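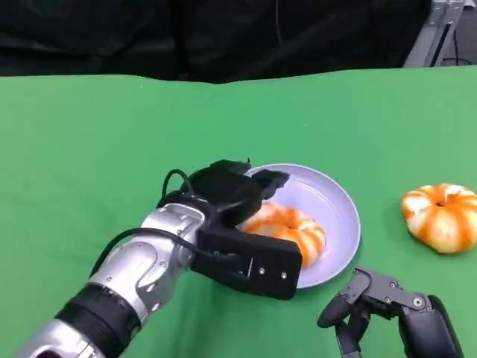
Poonam Bajpai felt that a printed flier had one clear advantage over an email, in that it sat on the kitchen side until somebody dealt with it, and several of the other shop owners we spoke to told us much the same in their own words. We took this view seriously from the start, and it shaped how we planned the second part of the study.

4.2 Fliers and email in a small-town campaign

The campaign ran through October on behalf of Landier, a family bakery that had never paid for advertising beyond a card in the post office window. We printed 600 fliers on plain matt paper and had them put through doors within walking distance of the shop. The same offer went out by email to customers who had already signed up for news, with the wording kept as close as we could manage – the email had to lose one sentence to fit comfortably on a phone.
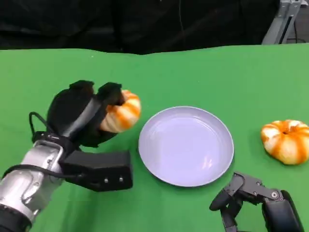 Each version carried its own code word, which customers were asked to mention at the till, and the staff very kindly kept a tally for 14 days. Pushpa Bisht had warned us that people forget code words the moment they leave the house, and she was quite right, so from the second morning the staff simply asked anyone buying the offer where they had heard of it. We have kept those early, unprompted answers apart from the rest.

The email brought most of its customers in within 2 days and then went very quiet. The fliers were slower and steadier, and people were still bringing them in, often folded into a purse, when the tally came to an end. This fits reasonably well with the pattern Symonenko describes for leaflets in market towns, though that study dealt with a single large retailer and ours with a shop that has four members of staff and one till.

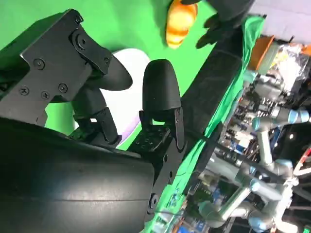
Figure 4. Gripper fingers, seen from close behind.

We would be wary of making too much of the difference. Landier's email list was made up of people who were fond of the shop already, while the fliers went to everyone in the delivery area, and a fairer test would have drawn both groups from the same streets. We had hoped to do this with the address tool in Proleo, but too few of the entries had a postcode, and the matter is taken up again in Section 5.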